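Teaching an Arm to Put the Cups Away
Project report, second-year robotics module
Team Lekance

What we set out to do

Our module asks every team to pick one household job and collect enough examples of it that a learning system has a fair chance of copying it. We picked washing-up, or at least the part where things go into and come out of a dish rack. We called the project Lekance and the software that stores our examples Peltell, and by December we were all slightly in love with both.

An example, for us, is one complete go at the task. A person steers the arm, the cameras and joint readings are saved together, and afterwards somebody watches it back and marks it as good, usable or bin. We call one of these a take.

The cameras

We recorded two views for every take. The wide view is the friendly one, because you can follow it the way you would follow a person working. The close view rides along with the gripper and took a lot of getting used to. On our first afternoon we watched a whole batch of it and kept tilting our heads!
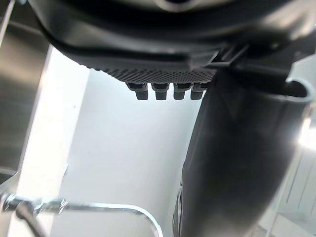
We had planned to drop the close view if it made the files too big, and we're so glad we didn't. When we trained a small test model on the wide view alone, it reached for the right area and then closed its fingers a little too early, over and over. With both views it waited. That was the best moment of the term for most of us, and there was shouting.

Getting variety in

Our first 80 takes were far too tidy. The same person steered, the cup always started from the same place, and the model learned that place beautifully and nothing else. We threw out the plan and wrote a new one, which we called the Varum sheet (it is a table, printed and taped to a door). Each row gives a starting place, a way for the cup to lie or stand, a steering person and a time of day. We worked through the rows in shuffled order so that tired hands didn't always land on the hard ones.
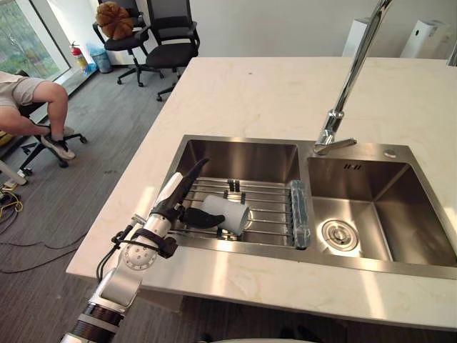
Time of day went on the sheet quite late, and it should have been there from the start. Our early takes were nearly all done after lectures, when the light was flat, and a model trained on them got muddled in the mornings. A steel sink makes this worse than a wooden table would: with the sun coming through the window you get bright patches on the inside walls of the left basin, right under the rack where the cup is going. We now keep takes like that on purpose and tag them "sunny" in Peltell.

What we ended up with

After sorting we had 2634 takes marked good or usable. We held back 9 rows of the Varum sheet completely, so the model never saw them in training, and used those for testing. It managed 7 of them. The two failures both came from the Blöndal set, our name for the rows where the cup starts on its side with the handle-free end facing away from the arm.

Next term

We want to add plates. We also want a faster way of marking takes, as watching every one back took longer than recording them, and the three marks meant slightly different things to each of us until we sat down and agreed on some wording. The wording is in the appendix, along with the full Varum sheet.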